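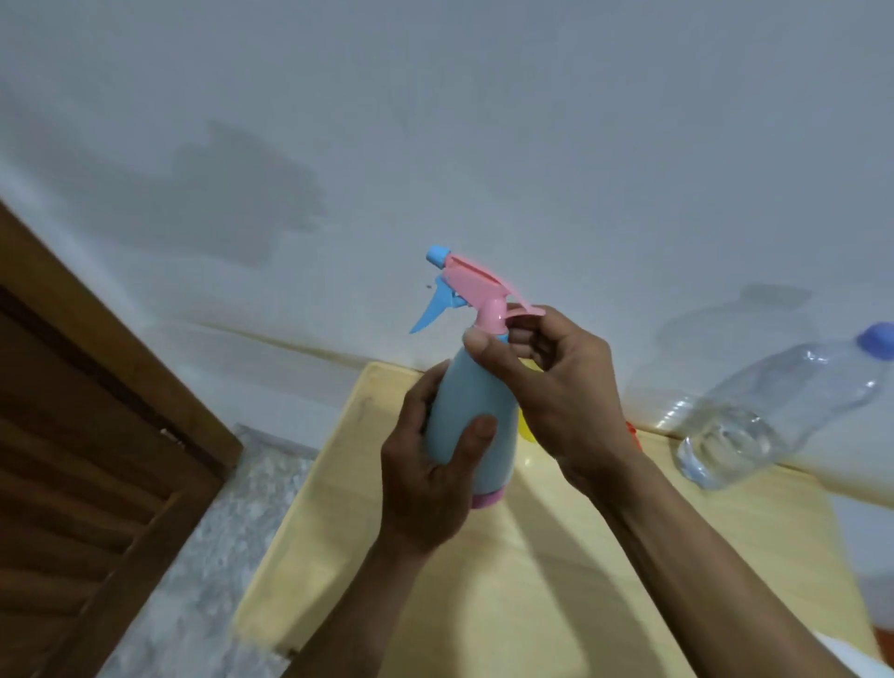

Is a head-mounted camera good enough to replace a teleoperated arm for collecting hand data? For household jobs it is, provided you can live without force readings and you check every recording before you use it.

Filed under: Reviews > Cameras & Capture

We have had the Ploster head camera since July, alongside the Jekusari arm we were already using with a two-finger gripper. The idea was to find out which gave us more usable material for the same money and the same afternoon. Both were set the same list of small jobs: opening jars, folding cloths, turning taps, using a spray bottle.

The Ploster costs 700 pounds with the strap, one battery and a charger. It sits on the forehead and points down at a fixed angle, which you set with a small hex key. The angle matters more than the manual lets on. Too shallow and you record a lot of wall, too steep and you lose anything held up near the chest. We ended up one notch below the factory setting and left it there.

The spray bottle is a fair test because it asks for two different grips. In our recording the left hand holds the blue body and the right is up at the pink trigger head, with the thumb on the collar and the other fingers curled round the back. You can make out a few tiny dark droplets near the nozzle, which I didn't expect at this price. The weak point is the one you would guess. The right hand and forearm cover a good part of what lies behind them, and a small red object on the worktop is mostly hidden. Any software that tracks objects will have to cope with that.

The Jekusari arm found the same bottle hard going. The Redum gripper fitted to it closes firmly and evenly, and it will hold a smooth tapered body all day, but it can't hold and squeeze at once. You would need a second arm or a different hand. The Heinonen three-finger hand managed the trigger on some attempts, and it costs 2,000 pounds before you have bought the mounting plate.

In total we kept 416 clips from the Ploster and threw out 39, nearly all for blur when the wearer turned quickly. The arm gave us far fewer, though each came with joint positions and gripper force already logged against the video. That saves a lot of work later on, and if your project needs those numbers the camera is no substitute.

Other points. The strap gets warm and slips on short hair. Battery life is fine for a morning. The file transfer program is poor — it stalls if the laptop goes to sleep and then starts the whole copy again. Indoor colour is good, and pale walls didn't upset the exposure as they did on our old camera.

I would buy the Ploster again for two-handed tasks and keep the arm for anything where grip force matters. A spare battery should be in the box.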